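Wubit Wako keeps her soda recipes in a green school notebook with a cracked spine, and the first thing she does when I sit down is hand it to me. "Read the one for ginger," she says. "It's four lines. Everybody thinks I'm hiding something!"

She isn't. Ginger, sugar, lemon peel, water, and a spoonful of the live starter she calls the bug. She has been making naturally fizzy drinks for 15 years, first in bottles under her bed and now under the name Mersha, from a rented kitchen in the old part of Norkard. I came with a page of questions and got through maybe half of them, which was my own fault, as I kept asking to taste things.

She grew up drinking what her aunt made for holidays, a dark malty brew with a little smoke in it. "It was flat by the time the kids got any," she says. "I was a grown woman before I found out it was supposed to have bubbles." When she moved to Norkard she missed it and tried to make it from memory. The first batch was terrible. So was the second. Her neighbor, Emese Illés, grew up with elderflower cordial and told her to stop boiling everything to death.

"Emese was right," Wako says. "I was killing all the good stuff before it could get started."

The two of them still trade bottles every week, and the elderflower soda that Mersha sells from May on is Emese's, more or less. It is wonderful -- light and a bit grassy, with a fizz so fine it feels like cream.
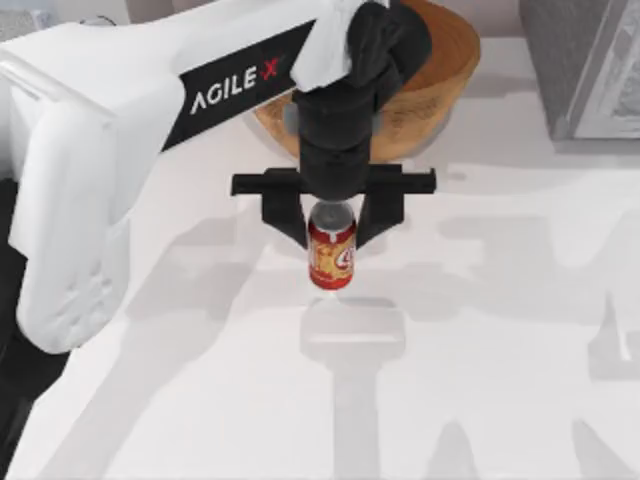

I asked her about sweetness, because it's the thing people bring up most at her stall. Her drinks taste far less sweet than what most of us grew up on, and she says some customers take a sip and hand the cup right back. She doesn't mind. She likes the big commercial stuff too, and she wants that on the record. "A red can, straight out of the fridge, on a hot day? I'm not going to stand here and tell you that's bad," she says. "I love it. I just want there to be something else on the shelf next to it." Her own ginger soda gets its bite from three days in the jar, and by the fourth day, she says, it starts to get bossy.

The bug itself lives in a big glass jar with a cloth over the top. It gets fed grated ginger and sugar every morning at seven, holidays included. When Wako went home to see family for a month, the jar went to Aurelio Zavala, who runs the bakery on the corner and already had a sourdough to look after. He sent her a picture of it every day. "Same angle, every day, like it was a newborn," she says. "And he fed it too much. It came back huge."

She makes 70 bottles in a normal week. In the run-up to the Warero street fair last year she made 693, and she can still give you that number without stopping to think. Shiuli Fakir, who was meant to be helping with labels, ended up washing bottles until two in the morning. They sold out before the band came on.
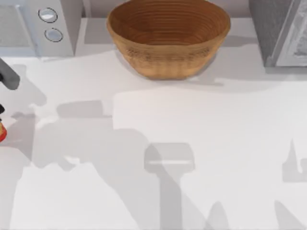

People write to her all the time asking what to buy before they start, and her answer is pretty much nothing. You need a jar, a cloth, a funnel, and bottles made to hold pressure. (She is very firm about the bottles.) A kitchen counter is plenty of room, and she likes to clear hers completely before she begins. Fruit can wait in whatever you have. A woven bowl is nice for lemons and ginger root, she says, the coiled wicker kind with a wide rim, and when it's empty you know it's time to go to the market.

Her one other rule is to open a test bottle every day, over the sink, slowly. She learned that one with a plum batch in her first apartment. There was plum on the ceiling when she moved in her sister, and there was plum on the ceiling when she moved out.

Next she wants to get her aunt's brew right. She has it close now, she says, though the smoke is tricky, and she's been toasting barley at three different heats to see which one tastes like home. She poured me a small glass of the latest try. It was nearly black and smelled like bread crust, and it had bubbles, lots of them.

"Too bitter," she said, watching my face. "No? You like it?"

I had two more glasses. The new batch should be ready in November, and she has promised to save me a bottle.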